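Landlords Should Have to Tell You What the Kitchen Costs to Run

Sunday, December 30, 2018

When you rent an apartment, you get told the rent, the deposit and whether you can have a cat. If you ask, someone will tell you what the last tenant paid for heat. I have rented five places and I have never been given a number for the kitchen, and I think that should change.

I started paying attention in April, when I moved from a house on Kolta Street to a unit in the Plarkine building downtown. The old place had gas. The new one is all electric. My electric bill went up, which I expected, and I had no gas bill anymore, which I also expected. What I did not have was any way to know ahead of time how those two would balance out. The leasing office gave me a sheet with the square footage and the parking rules. The sheet was 2 pages long and most of the second page was about where to put recycling.

The office would say that cooking is a small part of a household bill. That is true for most people. Heating, cooling and hot water are bigger. But small is still an amount, and it gets paid every month by the person who had no say in what was installed. The owner picks the range, the refrigerator, the dishwasher and the water heater. The tenant pays to run them. An owner who buys the cheapest refrigerator on the lot saves money once, and the tenant covers the difference for as long as they live there.

I don't blame owners for this. If I were buying appliances for forty units and someone else was paying the electric bill, I would look at the purchase price too. That is how people behave when the bill goes to a different address. It is a good reason to have a rule.
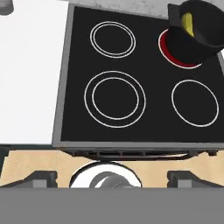

The rule I have in mind is a short one. Every rental listing would carry a yearly estimate of what the fixed appliances cost to run, worked out at local rates for ordinary use. It would be one figure in dollars, printed next to the rent. If the estimate is $400 for one apartment and $668 for another, a renter comparing the two knows that the second one has to be cheaper by more than twenty dollars a month to come out even. Right now the renter finds that out after signing, if ever.

There are objections and some of them are fair. The first is that people use kitchens differently. A family that bakes bread every weekend will not match an estimate built for someone who heats soup. But we already accept this with cars. The mileage on the window sticker is not what you will get on your own commute, and people still find it useful because every car was measured the same way. You are comparing one sticker to another.

The second objection is the paperwork. A friend who manages the Simões apartments told me that she would need to look up model numbers for every unit, and she has units where the appliances were replaced one at a time over twenty years. I believe her that it would be a dull week. It would also leave her with a list of what is in her building, and she admitted she would like to have one.

The third is that rents would go up in places with better appliances. They might. I would rather pay a little more in rent that I can see than the same amount in a bill that I can't predict. Rent is something I can compare and sometimes argue over. My electric bill is neither.

What I would not support is a rule telling owners which appliances to buy. Older buildings can't always take new wiring, and some tenants like what they have. My neighbor misses her gas burners and says so often. Let people choose, and let them choose with the cost in front of them.

The town of Stukov, where my sister lives, considered something like this for its rental license. The draft covered heating only and left out the kitchen. The council put it off, and as far as I know it is still put off. Stukov has 4,000 rental units, and it seems like a good size of place to try it. If the estimates turn out to be useless, drop the line from the form.

In the meantime you can ask. Before you sign, write down the model numbers in the kitchen and look them up at home. I did that last month for my sister, who is thinking of moving, and it took one evening.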